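Hulell Snack Boxes
About Us

Sunday, September 25, 2022
By Capucine Barbier

Print this page | E-mail this page

Hulell packs snack boxes for offices, schools, waiting rooms and small hotels in and near Zutville. We take packaged snacks from several suppliers, sort them, and put them up in lidded boxes that sit on a counter or a meeting table. When a box runs low, the customer sends us the label number and we bring a full one and take the old one back.

The company was started by Tatu Nzioka and Romain Gaillard, who had both worked in the stockroom at Lebrun, a stationery wholesaler. Lebrun sold a lot of storage boxes, and a good number of them were going to front desks to hold candy. Romain thought people might pay to have the box arrive full. Tatu worked out the prices on the back of a delivery note and they signed up two dental offices and a driving school in the first month.

We now have 27 regular customers on the weekly round and a longer list that orders when it needs to. Last year we sent out 3,238 boxes. The year before it was a little over 3,000, so growth has been slow, and that suits the size of the building.

How a box gets packed

Every order begins with a sheet from the office. The sheet gives the box size, the mix and anything the customer has asked us to leave out. Yutong Meng runs the packing room and checks the sheets before work starts. Snacks are brought to the table in their own wrappers and stay in them. We do not open, portion or rewrap food, and we are not set up to.
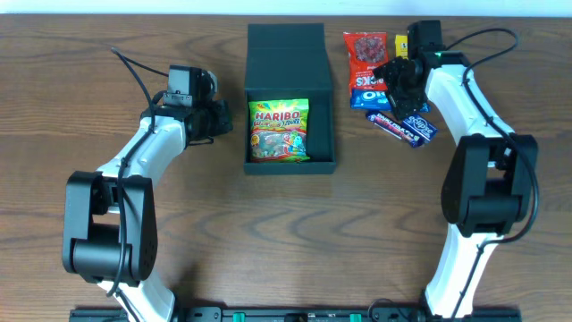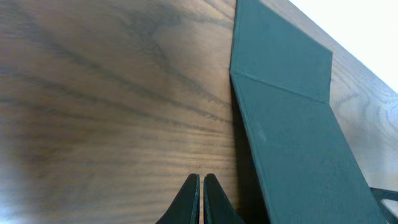
Packing order matters more than people expect. Flat packets go in first, standing on edge if the box is deep enough, and bars are laid along the sides. Small candy goes in last and fills the gaps. We keep the open box in the middle of the table with the lid standing up at the back and the snacks close by, and the packer works from the rear wall of the box toward the front. The walls on our tray boxes are low, so anything stacked too high gets caught when the lid comes down. If the lid does not close under its own weight, two or three items come out and go back to the shelf.

Each finished box gets a label on the underside with the date, the mix and the packer's initials. Mixed boxes are rotated at every visit, and anything within six weeks of its date is pulled. Pulled items go on the staff shelf or to the after-school club on the next street.

Mixes

The Standard mix is about half sweet and half salty. The Quiet mix was put together for libraries and exam rooms and has nothing in a crackly bag. The Lomix is our largest mix and is meant for break rooms with 2 shifts. Customers can also write their own list, provided we stock the items. Nut-free boxes are packed first thing in the morning, before any other order is brought to the table, but we are not a nut-free building and we say so on the label.

Boxes and returns

Boxes belong to Hulell and are included in the price. Please don't wash them with hot water, as the covering can lift at the corners. Wipe them with a dry cloth, or leave them and we will do it. Broken hinges are normal wear and there is no charge for them. Lost boxes are charged at cost.

Who to ask for

Raphaël Caron drives the weekly round and knows most customers by their parking. Call him about delivery times. Yutong Meng handles mixes, ingredients and complaints about either. Capucine Barbier does accounts and looks after this page. Tatu and Romain still take turns at the packing table, usually in May, when schools order for field days and everyone is needed.

Visitors are welcome to collect orders at the side door on weekdays until four. Please ring the bell and wait, as the packing room is at the far end of the hall.

Contact | © 2022 Hulell, Zutville | Back to top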